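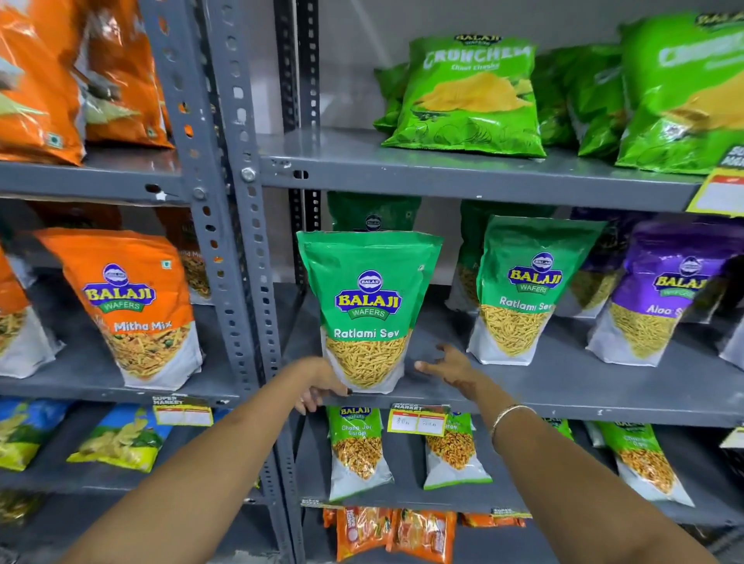

Balaji Wafers Ratlami Sev, in the green and white pouch.

Home | Reviews | Pantry | Kitchen Gear | Contact

We use cookies to remember your preferences. Accept | Settings

The Medve hand-crank sev press, after a month of snacks
By Yatziri Ayala
24 July 2020

I grew up in a house where crunchy things came out of a packet, and I still love them that way, but my neighbor Raili has been pushing me to try making sev at home for ages (she fries everything, bless her). So in June I gave in and bought the Medve press, and we've been eating noodles made of chickpea flour ever since!

It's a heavy little brass tube with a crank on top and 3 discs: fine, medium and one so wide I've only used it for cookies. The fine disc is the one you want for sev. My dough was far too stiff the first time and I had to lean on the handle with my whole weight, which my son found very funny. A spoonful more water and a little warm oil fixed that, and now it glides.

Cleaning is my one real gripe. Dough creeps up into the threads and dries like cement, so have a toothpick handy and wash it the minute you turn off the stove. I'd also have liked a longer handle. The Idumano press I borrowed before this had one, though it leaked out the top and I was glad to give it back.

For spice I go with clove, black pepper, ajwain and plenty of chili, and a batch keeps nicely in a tin for 2 weeks if you can leave it alone. We can't. Four stars from me, and I've already ordered a second one for my sister.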